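## Does a tablecloth really keep a table clean?

Grown-ups say a cover protects the table. Does it? Don't just believe them. Spills can creep under the edges of a loose cloth, and crumbs get there too. Lift one up after tea and check.

Wipe-clean covers are meant to stop water. Some do, but a seam or a tiny hole lets it through. My neighbour Meifang Han bought one that promised to last "for ever". It split in 4 months.

And the busy patterns? People say they hide stains. Maybe they do, but a hidden stain is still a stain. I'd want to see the table underneath before I called it clean.
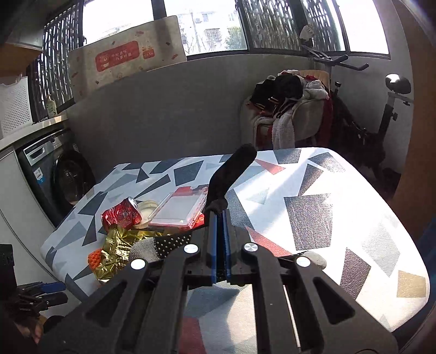
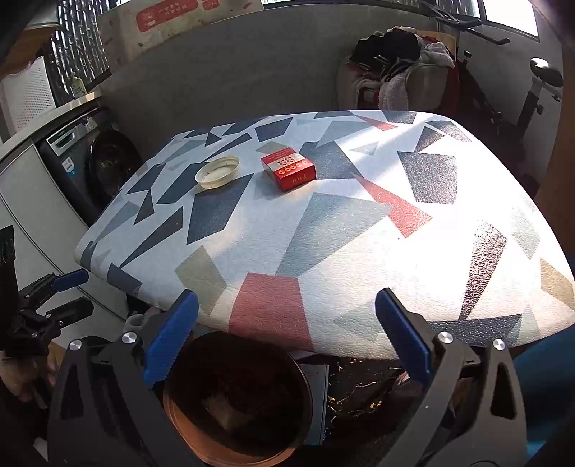
*Both pictures: a white cover printed with angular shapes. Would you spot a small stain on it?*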